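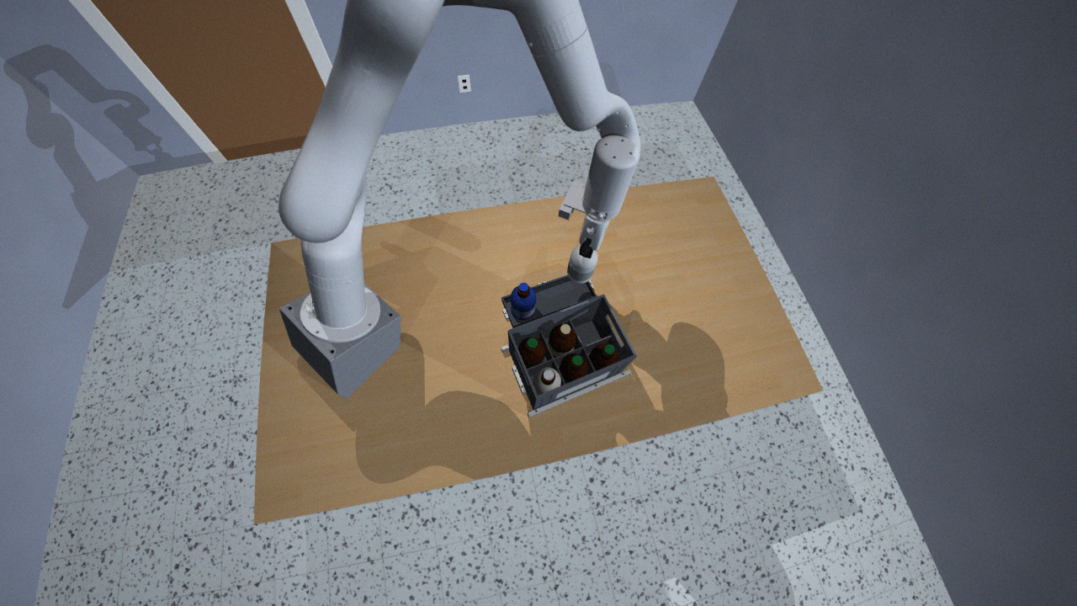 Wie kommt das Licht ins Bild?

Hallo, ihr Knipserinnen und Knipser! Letzte Woche hat mich ein Junge im Fotokurs gefragt, warum seine Bilder vom Turnier alle verwischt sind. Er hatte sogar die gute Kamera von seiner Tante dabei! Ich hab ihm versprochen, dass ich das mal in Ruhe aufschreibe, und jetzt sitze ich hier mit Kakao und versuche es.

Also. Eine Kamera ist im Grunde eine dunkle Kiste mit einem Loch. Durch das Loch kommt Licht herein, und hinten in der Kiste sitzt etwas, das dieses Licht auffängt. Früher war das ein Film, heute ist es meistens ein Sensor. Kein Licht, kein Bild. Viel zu viel Licht: alles weiß. Ihr müsst der Kamera also genau die richtige Portion Licht geben, und dafür gibt es zwei Drehknöpfe (na gut, drei, aber der dritte kommt später).

Die Blende

Schaut mal in den Spiegel und macht dabei das Licht an und aus. Seht ihr den schwarzen Punkt in der Mitte von eurem Auge? Das ist die Pupille. Im Dunkeln wird sie groß, im Hellen klein. Im Objektiv gibt es so etwas auch, das heißt Blende. Sie besteht aus dünnen Plättchen, die sich übereinanderschieben und das Loch größer oder kleiner machen.

Jetzt wird es ein bisschen gemein: Eine kleine Zahl bedeutet ein großes Loch! Bei Blende 2 ist das Loch weit offen, bei Blende 16 ist es winzig. Ich habe das als Kind ständig verwechselt. Mir hat dann geholfen, an Tortenstücke zu denken. Ein halber Kuchen ist viel mehr als ein sechzehntel Kuchen, und mit der Blende ist es ganz ähnlich.

Die Zeit

Stellt euch vor, ihr haltet einen Eimer unter den Wasserhahn. Wenn der Hahn weit offen ist, wird der Eimer schnell voll. Wenn es nur tröpfelt, müsst ihr lange warten. Der Hahn ist die Blende, und das Warten ist die Belichtungszeit. So lange lässt die Kamera das Licht herein.

Meistens geht das irre schnell, zum Beispiel eine fünfhundertstel Sekunde. Das schafft kein Mensch zu zählen! So kurze Zeiten braucht ihr für alles, was rennt, hüpft oder spritzt. Bei einer langen Zeit bewegt sich der Hund nämlich weiter, während die Kamera noch Licht sammelt, und dann hat er auf dem Foto acht Beine oder ist bloß ein brauner Strich.

Genau das war bei dem Jungen passiert. In der Turnhalle war es ziemlich dunkel, und seine Kamera hat gedacht: Da warte ich lieber länger. Und die Handballer sind natürlich nicht stehen geblieben.

Und der dritte Knopf?

Der heißt ISO. Damit sagt ihr der Kamera, wie stark sie das Licht verstärken soll, das bei ihr ankommt. In der Turnhalle dreht ihr ihn hoch, draußen in der Sonne runter. Wenn ihr ganz hoch dreht, sieht das Bild irgendwann krümelig aus, als hätte jemand Sand daraufgestreut. Das nennt man Rauschen. Ich nehme lieber ein krümeliges Bild als ein verwischtes, aber da darf jeder seinen eigenen Geschmack haben.

Zum Ausprobieren

Stellt ein Glas Wasser ans Fenster und lasst jemanden Tropfen hineinfallen. Fotografiert erst mit einer kurzen Zeit und dann mit einer langen. (Am Handy findet ihr die Zeit oft unter „Pro“ oder „Manuell“.) Mein Freund Emanuel Gavrilă und ich haben das im März einen ganzen Nachmittag lang gemacht. Von 64 Bildern waren 2 richtig toll, und der Küchenboden war hinterher auch sauber!

Wenn ihr noch Fragen habt, schreibt sie mir unten in die Kommentare. Beim nächsten Mal geht es darum, warum bei manchen Porträts der Hintergrund so schön weich wird, und dafür brauchen wir die Blende gleich wieder.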